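Acta de la reunión de la comunidad de uso del local Favarness, 19 de marzo de 2024

Preside: Benedetta Donati. Asisten 12 socios.

1. Calefacción. Cinmont presupuesta la revisión de la caldera en 191 euros – IVA incluido. Se aprueba.
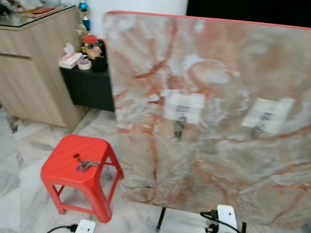
2. Cuotas. Quedan cinco recibos de enero pendientes. Se enviará aviso por escrito.

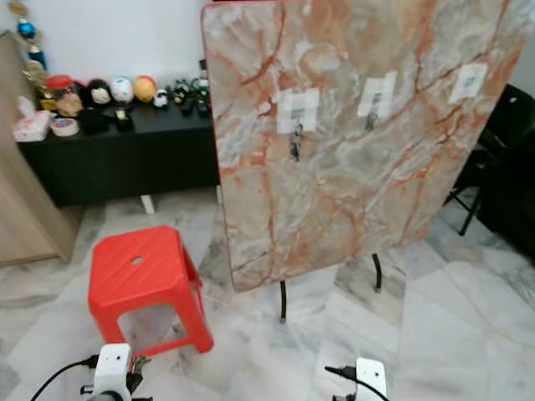
3. Llaves. Imico entregará cuatro copias del cuarto de contadores. Donati propone identificar cada gancho con una etiqueta ilustrada, como las tres blancas pegadas al tablero de aspecto marmóreo – la de la derecha, sin nada colgado. Se acepta.

Se levanta la sesión.

Comentarios (2)

Kovalchuk: Falta el importe de las copias.

socio_12: ¿Plazo para los recibos?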